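Small-Kitchen Tricks I Keep Coming Back To

Posted Mar 8, 2020

I've been collecting these for years on the backs of envelopes, and when we moved into the tiny place on Lustimside I finally had a reason to put them all to work at once. Our kitchen has one good drawer, one bad drawer, and a strip of counter you could cover with a bath towel. I love it! It has made me so much better at using what's already in the cupboard. Some of these are old as the hills, and a few came from readers of the last tips page (thank you, keep them coming).

Save the bottle with the good cap

Before you toss a clear plastic bottle in the recycling, look at the cap. A screw cap with ribs is so much easier to open with oily fingers, and clear sides mean you can see what's in there without unscrewing anything. I keep a couple for dry goods that pour: rice, popping corn, lentils, coarse salt. Wash the bottle with warm soapy water, rinse it well, then let it drain upside down overnight with the cap off. Even one damp spot will make the rice clump, so I leave mine until the next evening if the weather is muggy.

To fill it, roll a sheet of paper into a cone, snip the tip, and pour slowly. Tap the bottle on the counter now and then and everything settles. Write the name and the cooking time on masking tape and stick it low on the side where your hand doesn't rub it off.

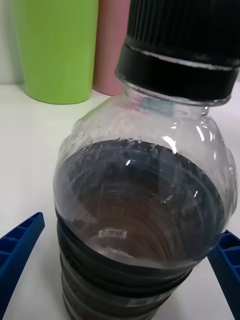
Soften brown sugar without the microwave

Tuck a slice of bread into the bag, squeeze out the air, close it, and go to bed. In the morning you'll have soft sugar and a very hard slice of bread. An apple wedge works too, but take it out the next day or it gets weepy.

If you need the sugar right now, grate the lump on the coarse side of a box grater. Wonderful on oatmeal.

Freeze things flat

Soup, chili, cooked beans, tomato sauce, all of it goes into zip bags and gets laid flat on a baking sheet until solid. Then pull the sheet out and file the bags upright like records. My freezer is the size of a shoebox and I can still find the lentil soup! Label the bag before you fill it, when it's still dry and flat enough to write on. And let the soup cool first (shallow pan, spread it out, it goes fast).

Small amounts are worth freezing as well. Tomato paste in spoonfuls on parchment, the last of the broth in an ice cube tray, ginger whole and unpeeled so you can grate it straight from frozen.

Give everyone their own cup color

This is the one I get the most mail about. We were washing a mountain of cups every night, all of them used for two sips of water and then abandoned. Now each person has one color of plastic cup for the day. You rinse yours, you put it back in its spot, you use it again. The dishwasher load went down right away and the arguing over whose cup was whose stopped too.

Pick colors that are easy to tell apart from across the room. Green, pink and light blue do nicely, and they look so cheerful against a plain white surface. Put them toward the back, near the wall, where elbows won't catch them. Guests get glasses, so there's never any mixing.

Some cup advice while I'm at it: don't stack plastic cups when they're even slightly damp, they grab onto each other. If two do get stuck, stand the bottom one in warm water and fill the top one with cold, wait a minute, and twist gently.
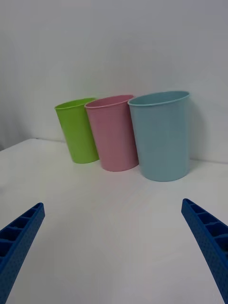 Get the garlic smell out of your cutting board

Sprinkle coarse salt over the board, rub it all over with half a lemon cut side down, leave it for a few minutes, and rinse. If the board is wood, dry it standing on its edge so air gets to both sides. I do this every time I make the big pot of garlic beans, and the squeezed lemon goes down to freshen the sink on its way to the compost.

For onion hands, rub a little baking soda paste between your fingers and rinse in cool water. I've tried the stainless steel spoon trick a dozen times and can't decide if it does anything.

Roast on a hot pan

Put the empty sheet pan in the oven while it heats. When you tip your oiled potatoes or carrots onto it they sizzle the second they land, and the bottoms get that deep brown crust. I do potatoes at 200 if I'm using my old Celsius oven dial, which is a touch under 400 for everyone else. Keep them in one layer with gaps between. Use two pans if you have to, and swap the racks halfway.

Parchment is fine for this, but skip it if you want the crustiest edges.

Herbs that last past Tuesday's dinner plans, or anyone's

Parsley and cilantro go stems down in a jar with an inch of water, loose bag over the top, into the fridge door. Change the water when it clouds. Basil is the fussy one! Keep it on the counter in its water and away from the cold, or the leaves go black.

Woody herbs like thyme and rosemary want a barely damp paper towel and a container with a lid. When there's more than you can use, chop it, pack it into an ice cube tray, cover with olive oil and freeze. One cube in a hot pan and dinner is halfway there.

Clean the kettle while you sleep

Half water, half white vinegar, bring it to a boil, switch it off, leave it overnight. Pour it out in the morning and boil fresh water twice before you make tea. Put a note on the handle. Please put a note on the handle. I once served vinegar coffee to four people in December and they still bring it up.

The bad drawer

Every kitchen has one. I cut down cereal boxes to make dividers, long ones for the spatulas and short ones for corks, clips, twist ties and the birthday candles. Fold the cut edges inward and they stand up better. When one gets grubby, out it goes, and there's always another cereal box coming along. Mine is due for a redo this weekend, and I already have three empties lined up on top of the fridge.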